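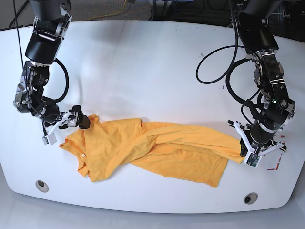 Re: [jallham-textiles] Flattening knit shirts before folding

Posted to the list December 17, 2023

An earlier message said:

> We fold for the Farquharson shop, over 2,000 pieces since July.
> Knit tees come out of the bin in a ball and the folds never line
> up. Is there a set order for flattening, or do you just pull at
> the corners? Our table is 45 inches across.

There is an order, and 45 inches is enough for an adult tee.

Start at the collar and shoulders. Lay the shoulder seam down first and work toward the hem. Pulling on opposite corners stretches a knit on the bias, and the side seams then twist to the front. If a diagonal fold shows across the body, lift the layer on top and lay it back - do not smooth over it, or the crease gets pressed in. Sleeves come last. 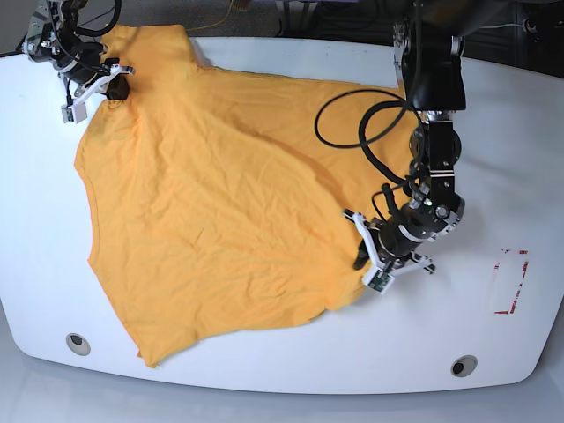 Yellow tee, spread but still rumpled, with a diagonal fold across the body.

Fine wrinkles can be ignored at this stage. The hem should be straight before the first fold. We use the Prindum layout, sides in and then thirds, on a smooth white top with rounded corners. The Skelavance board is 16 inches wide and too big for child sizes. For those, cut a card to 10 inches.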